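Against the little dish

Jan 8, 2023

Written fast, kettle on, people coming at noon. So forgive the state of it.

I want to argue against the little dish. You know the one. Hall shelf, bedside, windowsill over the sink. Bought for keys or given by an aunt. Within a month it holds a button, two foreign coins, an earring back, a dead watch battery, and somewhere underneath, knotted round a hair grip, a chain you used to wear and have stopped wearing as you can't face getting it out.

Everyone tells you to buy the dish. Magazines, the shops, my own sister. "A home for your small things." I had 3 of these homes at one point. Small things went in and did not come out.

My case is for the table. A plain pale table with a great deal of nothing on it, and the small thing put down in the middle of all that nothing. Flat. On its own. That's how you look after a thin chain, that's how you look at one, and I'd go further and say it's how you decide whether you even want the thing.

Started with my mother's box. Two winters ago now. She'd moved into the flat in Cluvton and handed me a shoebox of what she called bits. I did what anyone does and tipped it out on the bed. Terrible idea. Patterned quilt, soft, full of dips. Everything slid to the low point in the middle and made one lump. I spent an evening picking at the lump with a pin, swearing, and broke a clasp. Put the lot back in the box in a worse state than it came out and didn't open it again till February.

Then Gwilym Rosser came round. Gwilym mended clocks for years, doesn't any more, eyes. He looked at the shoebox and asked where my table was. I said you're leaning on it. He said no, where's the TABLE. And fair enough, you couldn't see any. Post, a laptop, the fruit, a jumper, half a jigsaw on a tray. He took the lot off. Put it on the floor, no ceremony, fruit and all. Wiped it down with his sleeve and then put one thing on it.
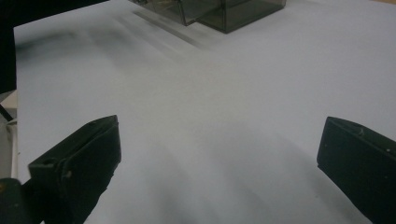
Pale is the point. I'd always thought a jeweller's cloth was black, velvet, all that, and for selling I'm sure it's right, makes everything look like money. For working it's hopeless, at least with my eyes and my lamp. A dropped link goes on velvet and it's gone. On a white top, or a pale grey one, a speck is a speck. You see the thing and you see its shadow as well, and the shadow tells you which bit of chain is lying over which. Half of untangling is knowing what's on top.

And smooth! No tablecloth, please. No runner. My old table had a groove down the middle where the leaf went in, and I can tell you to the penny what lives in a groove like that. If your table is dark or has a groove, a big sheet of white paper will do you. Lining paper is fine. I've a roll of Munel from the decorating shop, meant for walls, and it has done more good in my kitchen than it ever did on a wall. Tape the corners or it curls up and tips your earring onto the floor.

Light from the side. Not overhead. Overhead everything goes flat and your own head gets in the way. I know people who fuss over shadows, move the lamp about until there's no shadow at all, and I think they're throwing away the useful part. Let the shadows fall across the table however they like. You want to see the chain, you don't want to take its portrait.

Now the objection, I've had it at volume from Woo-jin Ma, who has the flat above and two small children. She says: lovely, a bare table, who has one? She eats at hers, works at hers, the kids glue things to hers. A bare table is a thing for people with spare rooms. And she's got a point and I've been turning it over all week.

My answer is that it doesn't have to be bare all day. I'm not talking about one of those houses where you're scared to put a mug down. Mine's covered again by teatime, most days. I'm talking twenty minutes. Take everything off, do the one job, put it all back if you must. What I object to is the half clear. The shove. You know, forearm across, everything pushed up to one end in a drift, and then you work in the gap with a stack of post leaning over your elbow. I did that for years and called it clearing the table. It isn't. Things creep back. A bill slides down and you read it, and there goes your twenty minutes.

Woo-jin says twenty minutes is also a thing for people with spare rooms. We left it there. I did her a necklace though, at my table, and she's been wearing it.

Second rule and the one I'd actually fight for: one thing at a time. People lay out the whole collection. They want to see it all together, have a grand sort. Rows, piles, keep and give and don't know. The don't know pile wins. Always has. You get tired and start sweeping whole handfuls into don't know, and don't know goes back into the dish.

One chain on a wide table is a different business. It has nowhere to hide and neither do you. Do I like it. Would I put it on today, with this jumper. Does the clasp work, try it, try it again with one hand, as that's how you'll be doing it. Then it's done, off it goes, next.

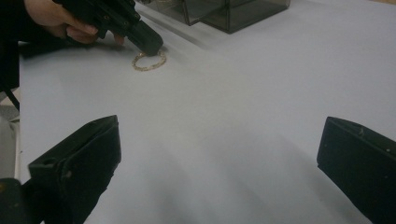 A thin bracelet is the best test, I think. Heavy ones look after themselves. You can chuck a heavy one in a drawer and it comes out the same shape. Thin chain wants to be laid down in a loop, a loose one, oval or round or whatever it falls into, and it wants a bit of room on every side. Leave it lying a moment before you do anything. If there's a kink you'll see it, the loop goes pointy just there. If there's a twist it won't lie flat at all, one part keeps standing up on edge. Nudge it round with a fingertip. Don't pull. Pulling is how my mother's got the way it was.

And picking up. Nobody picks up a chain properly and I include me. You go in with finger and thumb and pinch at the middle, and the ends swing together and catch. Take it by the clasp. If you can't get a nail under, slide it to the edge of the table and let the end drop over into your palm. Smooth top again, see. Try that on a quilt.

What did the table cost me? Well, the table was nothing, I had it. I did get tempted, I'll own up. There's an Oshima one I saw at a friend's office, pale grey, matt, no joins anywhere, thin as a tray, and I went and looked up the price. 2,687 pounds. For a table! I shut the laptop. The one I have is painted, by me, two coats of leftover off-white, and there's a drip down one leg. A chain can't tell.

Where I'm weak, and Gwilym has pointed this out, is where the things live afterwards. If the dish is banned, where do they go. He uses matchboxes, one chain to a box, and writes on the end. I've seen the drawer and it's like a very small library. I can't be doing with it. I've put hooks inside the wardrobe door, cheap brass cup hooks, a pack of 200 which is far too many, I'll be finding them for ever. One chain, one hook. It isn't perfect, they swing when you open the door in a hurry. But they hang seperately and I can see every one, and since last spring I haven't had a single knot.

I've also given a fair few away. That's the part I didn't expect and the part I'd press on anybody who thinks this is all a fuss about tidying. In the box I owned "my mother's jewellery", a lump, precious, couldn't possibly part with it. On the table I owned a bracelet I loved, a bracelet that pinched, a locket with no picture in that she'd never liked either (I rang and asked). You can't be fair to a lump. She was quite cheerful about it on the phone. Wanted one of the brooches back, so that went in the post.

There's a man at the Skosov stall on the market who says he could get me a proper sorting tray, felt compartments, a lid. Very nice man. I've told him no twice now. Compartments are just dishes in a row.

Does this go for other things? Screws, yes. Buttons, yes. I did the spare keys last month and threw out most of them. I tried it with the kitchen drawer, one item at a time on the bare table, and gave up at the skewers, so perhaps it's only for small stuff. Or perhaps I was hungry. Paperwork no, don't, paperwork wants a chair and a bin.

Right, that's the door, and there is a colander on my nice clear table and somebodys scarf. If you've a dish, go and tip it out. On somthing pale, with the post moved first.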